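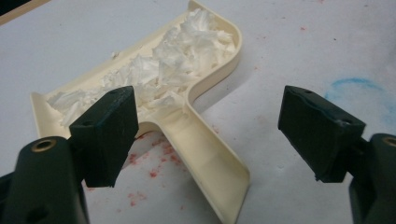 Weiße Späne in einer cremefarbenen Schale.

Die Nacht, in der das Wasser zuhört

Über Mittsommer und einen Brauch, den ich erst spät verstanden habe

In dem Dorf Stisau, wo ich seit 13 Jahren wohne, feiert man die Sonnenwende im Juni nicht mit einem großen Feuer. Am Anfang hat mich das enttäuscht. Ich bin mit Feuern aufgewachsen, meine Großmutter sprang noch mit sechzig über die Glut, und für mich gehörte der Rauch zu dieser Nacht wie der Schnee zum Winter. In Stisau aber gehen die Leute zum Bach. Der Bach heißt Trenda, er ist schmal, und im Sommer kann man ihn an vielen Stellen mit einem Schritt überqueren.

Man geht gegen elf Uhr abends los, in kleinen Gruppen, und spricht auf dem Weg nur leise. Jeder trägt eine Schüssel mit sich, in der Kräuter liegen: Beifuß, Johanniskraut, manchmal auch Kamille. Am Ufer wird die Schüssel mit Wasser gefüllt und dann langsam wieder in den Bach gegossen. Dabei denkt man an eine Sache, die man loslassen möchte. Laut ausgesprochen wird sie nicht.

Ich habe lange geglaubt, dass Mittsommer ein Fest der Sonne ist und nichts anderes. So steht es in den meisten Büchern, die ich besitze. Heute bin ich der Meinung, dass diese Nacht ebenso dem Wasser gehört. Die Sonne hat ihren höchsten Stand erreicht, und von diesem Punkt an werden die Tage kürzer. Wer nur das Feuer nährt, der hält an dem Licht fest. Das Wasser dagegen nimmt etwas mit und trägt es fort. Für mich sind das die 2 Hälften desselben Festes, und ich möchte keine von ihnen mehr missen.

Meine Freundinnen aus dem Kreis Ayaaba, mit denen ich die acht Jahresfeste begehe, waren zuerst nicht überzeugt. Eine von ihnen fragte mich, ob das Wasser nicht in den Herbst gehört, zu der Himmelsrichtung Westen und zu den Ahnen. Diese Frage ist berechtigt. Ich antworte darauf, dass ein Element nicht verschwindet, wenn es gerade nicht an der Reihe ist. Auch der Tau am Morgen nach der Sonnenwende gilt vielerorts als heilkräftig, und er ist schließlich Wasser.

Wer den Brauch zu Hause versuchen will, braucht keinen Bach. Eine Schüssel auf dem Balkon genügt, und das Wasser kann man am nächsten Morgen an eine Pflanze geben. Ich stelle die Schüssel vor Sonnenuntergang hinaus und lasse sie unbedeckt stehen. Die Kräuter nehme ich vorher heraus und trockne sie für die Räucherung im Winter.

In diesem Jahr werde ich wieder an der Trenda stehen. Danach gehen wir bei einer Nachbarin in den Garten, dort gibt es Brot, Kirschen und ein ganz kleines Feuer in einer eisernen Schale.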